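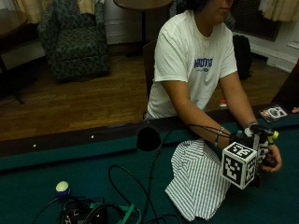
Ye-seo Cha wrote to me after last week's class that she doesn't see why we can't just say the man stole the wire, when the police say he did, the scrap yard says he did, and his own cousin says he did on Facebook. Good question, and it ate my whole evening, so it gets the top spot in these notes!

Week 4: Writing up an arrest
Revised July 17, 2026

Quick recap for anyone who missed class. We're working with the Hallcombe copper theft. Somebody cut 238 feet of wire out of the street lights along Gisthorpe Road in February, the lights were out for days, and a man was arrested trying to sell wire at the Favico yard. You all had the police release, the court complaint and my notes from a phone call with the yard. Your job was a brief of no more than 200 words.

So, Ye-seo. The man was arrested. That's a fact and you can write it flat. He was charged with theft and criminal mischief. Also a fact, and it's in the complaint, so cite the complaint. That he did it is what the trial is for. If the charges get dropped in May and your story still says he stole the wire, you've got a correction to write and maybe a letter from a lawyer (I've had one, it was about a boat trailer, I'll tell you sometime).

The cousin on Facebook is a lead. Call the cousin.

"Arrested for" and "arrested in connection with"

Most of you wrote "arrested for stealing." I know, I know, everybody talks that way. On the page it says he stole. Try "arrested on a theft charge" or "arrested in connection with the thefts," and check which one fits. If there's no charge yet, don't use the first.

Zachary Gagnon asked about "allegedly." I don't ban it, but look at how many you've got. One draft had it four times in two sentences, including "allegedly arrested," and there was nothing alleged about that, he was in the county jail. Say who is doing the alleging. "Police said he cut the wire overnight" gives me more than "he allegedly cut the wire."

Where the release and the complaint disagree

This was the trap and I'm a little proud of it. The release says the loss was $58 a light. The complaint gives that as the price of the wire only and leaves out the labor. Woo-jin Ok caught it and wrote "police put the cost of the wire at $58 a light," which is just right. Several of you multiplied it out and gave me a total. Please don't! You don't know whether every light was hit, and neither document says.

When two papers don't match, you've got choices. Call and ask (always first). If you can't get an answer before deadline, use the one closer to the source and say which one it is. Or leave the number out. A brief survives without it.

Names and addresses

Full name, age, town. Double check the spelling against the court record, since police releases get typed in a hurry. Block instead of house number. We talked about middle names: use one if the name is common in your area, so the other guy with that name doesn't get looks at the grocery store.

Don't name the yard worker who called it in unless they've agreed to it. Two of you did. The name was in my phone notes, yes, and so were the words "rather not be in the paper."

Order

Lead with what happened and where. I got a lot of leads that began with the time: "At 4:15 a.m., officers responded..." That's the police report talking. Readers on Gisthorpe Road want to hear that there's been an arrest over their street lights. Time can go in the second or third sentence.

Elba Sepúlveda's lead ran 30 words and I wouldn't touch any of them. I'll read it out next time if she lets me.

Then: the charge, what police say happened, what the suspect or the lawyer says (or that you called and didn't hear back), the next court date. Nearly everyone forgot the court date. It's on page two of the complaint, bottom, in that awful little box.

One more thing on "sources said." Save it. If the lieutenant told you on the record, it's the lieutenant. Tanner Petrenko had "sources" for something printed in the release, and I think it was to sound like a newspaper. It makes me wonder what you're hiding.

For next time

Rewrite your brief, same word limit, with my marks in front of you. Then draft a follow-up of the same length on the repairs. The contractor is Koo, and their statement is in the folder. It's a dull statement. Find the one useful sentence in it and paraphrase the rest or skip it.

Bring the printed complaint again, I'm not making more copies.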